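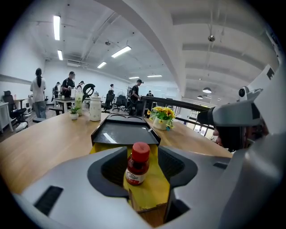
Search this site Enter keyword Go

Workplace Safety Inspection – Strand, upper floor
Form 781. Inspected 30 July 2018 by Gudrun Aasen. Received for the tenant by Roald Nordin.
Ratings: OK / Minor / Action / Not checked

1. Exits and escape routes

1.1 Exit doors open fully without a key. OK
1.2 Exit signs lit. Minor
Comment: Sign over the north stair is dim on one side. Replace the lamp and retest on battery.
1.3 Route to north stair clear. Action
Comment: Clear width measured 39 inches at the shelving, with cartons stacked on the floor beyond it. Cartons were moved during the visit. Shelving may stay if nothing is stored in front of it.
1.4 Stair door closes and latches. Action
Comment: Closer is weak and the door stops short of the latch. Same finding as in February. Repair order to be sent to Nordin with a copy to Lizelle Swanepoel.

2. Fire equipment

2.1 Extinguishers mounted, sealed and in date. OK
2.2 Fire blanket in kitchen. OK
2.3 Smoke detectors tested. Not checked
Comment: Panel was in service mode. Test to be arranged with Ivar Løken.

3. Electrical

3.1 Cords and plugs undamaged. Minor
Comment: Cracked plug on the kitchen kettle. Taken out of use.
3.2 Extension cords not linked together. OK
3.3 Portable heaters. Action
Comment: One 2,000 watt heater found on a shared power strip. Plug it directly into a wall outlet or remove it.
3.4 Breaker panel labeled, door closed. OK
Comment: Circuit list is handwritten but readable. 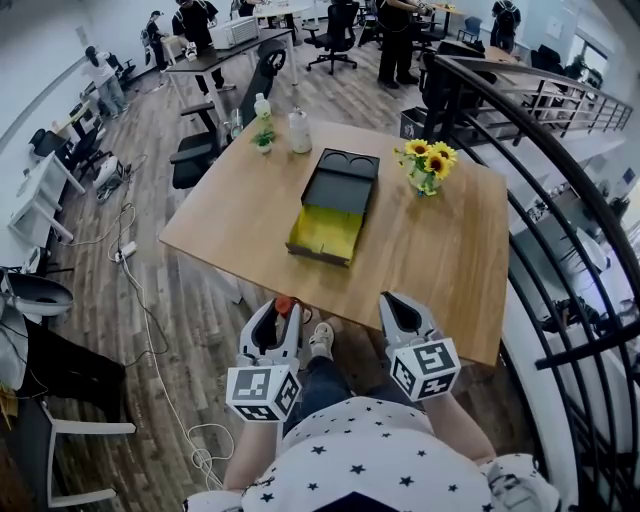 4. Floors and walkways

4.1 Floor surface even, no raised edges. OK
4.2 Entrance mats lie flat. Minor
Comment: Corner curls at the main door. Tape is not accepted as a repair.
4.3 Spill kit stocked. OK

5. Containers and cleaning products

5.1 Products stored below eye level. OK
5.2 Data sheets available. Minor
Comment: Sheet for the floor cleaner is an old edition. Hjørdis Solheim to replace it.
5.3 Containers labeled. Not checked
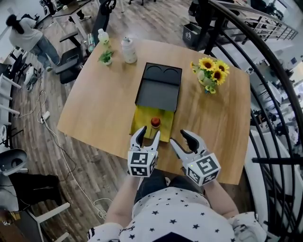
Comment on 5.3: Every container holding a cleaning product must carry the product name and hazard information, including small bottles filled from a larger one. The rule covers bottles kept out on work surfaces – the white plastic one with the dark cap, near the far edge of the table by the potted plant, goes on the list to be checked. Contents were not tested. If a bottle holds drinking water, mark it as water.

6. Follow-up

Items 1.3, 1.4 and 3.3 are to be corrected within 96 hours and confirmed in writing. Minor items carry over to the next regular inspection. Items 2.3 and 5.3 remain open until checked.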